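Line drying vs. the dryer - is it worth the bother?

Posted in: Home & Laundry

birkville_bev
27/07/2023
Hello everybody! We moved out to Birkville in January and the house came with a dryer that must be older than I am, and I have been thinking about giving it up altogether and hanging everything. My mother never owned one and her towels were fine (a little crunchy, I'll admit, but we didn't know any better). Has anyone here made the switch and stuck with it? I have 2 kids and a husband who goes through work shirts like you wouldn't believe.

sudsandsoda
Welcome, Bev! We did it five years ago and I would never go back. Shirts go on hangers straight out of the washer, buttoned at the collar, and then you hang the hangers on a rack with a bar across the top.

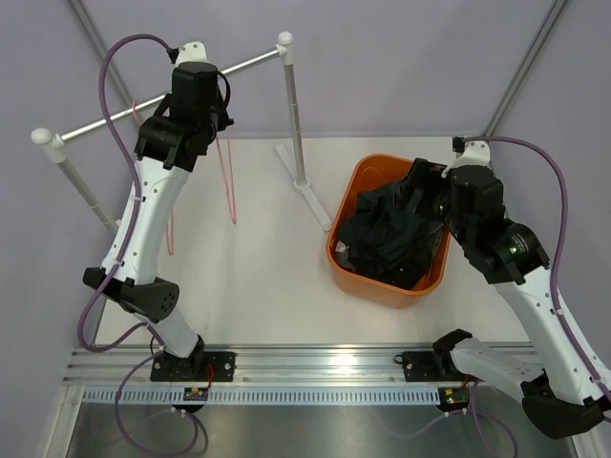

Give each one a good hard snap before you hang it and you can skip most of the ironing. Towels I still shake out twice, once going up and once coming down, and they come out softer than you'd think.

trivbridge_tom
I'm going to disagree a little, with love. Here in Trivbridge the air is so damp that jeans take 2 days indoors and by then they smell like a pond. I gave it a fair try and went back to the dryer for anything heavy. Shirts and pillowcases, sure, hang away.

sudsandsoda
Tom, do you run a fan? A small one on low, pointed under the clothes, made all the difference in our back bedroom. And leave a hand's width between things - I used to crowd them terribly.
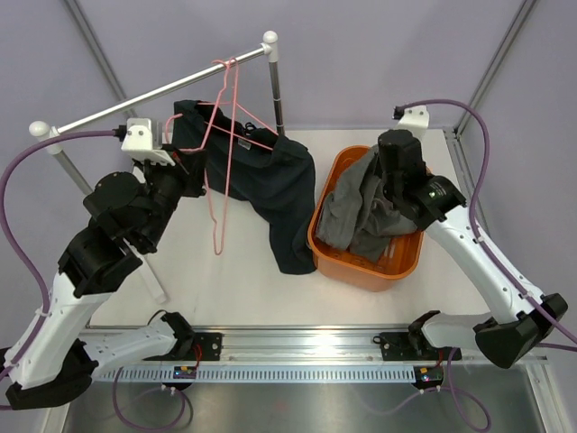 Turn the jeans inside out too, so the pockets get some air, and hang them by the waist.

trivbridge_tom
I do run a fan. It's still a pond.

birkville_bev
Oh, you two have made my morning! I think I'll start with the shirts and keep the old dryer for jeans. Does vinegar in the rinse really help with crunchy towels?

sudsandsoda
Half a cup, and no, they won't smell like salad.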